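Notebook, Fondamton evaluation
January, started 9:40 am
Entered by Azadeh Nikzad

Second proper go with the Plelley kit and I'm liking it more than I did before the holidays. Kamran has finished moving the tracking software over to the newer build, and the start-up fuss we had last time is gone. Both handles paired on the first try! Callum timed it from switch-on to ready at 54 seconds, which beats what the booklet promises.

For anyone picking this up later: we're reviewing the hand-held pair only. The wall-mounted version is a separate quote and Fereshteh has that folder.

What's good. The weight is lovely. I did 11 runs back to back on kitchen jobs and my wrists felt fine, where the old Mousavi set had me shaking my hands out after four or five. The fingers have a bit of give, so you can come in at a sloppy angle and still get hold of a lid or a handle without feeling you're about to crack something. The trigger travel is long and even. Banafsheh has much smaller hands than mine and she was comfortable too, once she moved the strap in by 2 holes. (Write the strap setting on the sheet, please, I keep having to guess.)

The marker cubes are a nice bit of design. They stick out further than I'd like when you're working both hands close together, and I did knock them against each other twice while going for the same pot. No harm done, and the tracking picked up again straight away. Still, I'd love a slightly smaller cube and I'll put that in the feedback.

What needs work. Flat things. Anything thin lying on a table is a struggle, and I gave up on the rice paddle and slid it to the edge to get under it. Small push buttons are the other one: the pads are wide for that kind of job, so it's easy to press the neighbour as well. Callum thinks a narrow clip-on tip would sort it out and has started drawing one. Colour doesn't matter, Callum, just make it grippy.
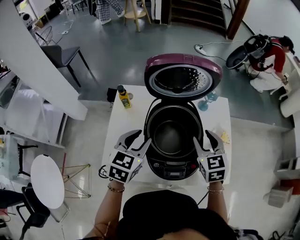 Rice cooker lids are now my favourite test, by the way. You need one hand steady and the other doing the lifting, and it shows up any lag between the two sides right off. I'd like it added to the standard list, after the jar and before the towel.

Price: Rerwood are offering the pair with case and spare pads, plus 110 dollars for the longer cable. I'd take the cable. Kamran wants to hear back on the warranty before he says yes to any of it.

To do
- ask Rerwood if pads are sold separately
- charge both handles overnight, note level at 8 am
- Callum: tip drawing to Fereshteh
- try the towel again with the strap one notch looser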